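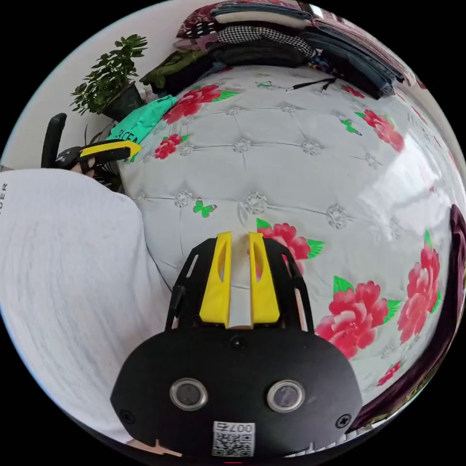 Urkonon Mattress Protector, Fitted

Flekutow part of the Bosinik bedding range. Knit polyester top, waterproof backing, elastic skirt on all four sides. Fits under any bottom sheet.

Specifications
Width: 60 in
Length: 84 in
Weight of backing: 6 oz per sq yd
Abrasion test: 3,000 cycles, no break in backing
Colors: white, gray

Care
Machine wash warm with like colors. Tumble dry low. Do not iron, bleach or dry clean. Remove from the dryer while slightly damp if the skirt has begun to curl.
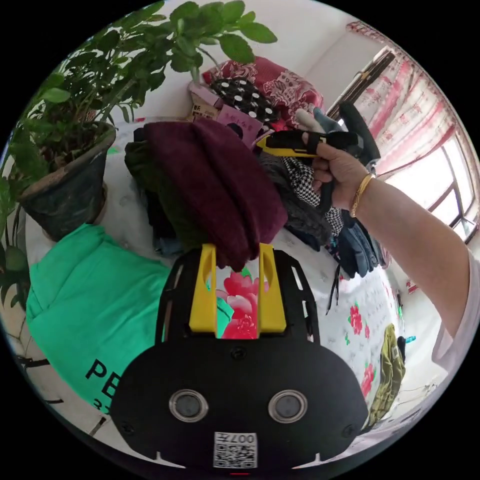 Floral bedding in pink and red with green leaves. Bedding not included.

Fitting
Start at the head of the bed and pull the skirt fully under each corner. The seam tag goes at the foot, left side. Mattress toppers must be counted in the total depth.

Orders and returns
Unopened packs may be returned to the Zaidi warehouse. Opened packs are exchanged for seam or backing faults only. Trade orders: Tariq Ghumman. Gray restocks in February.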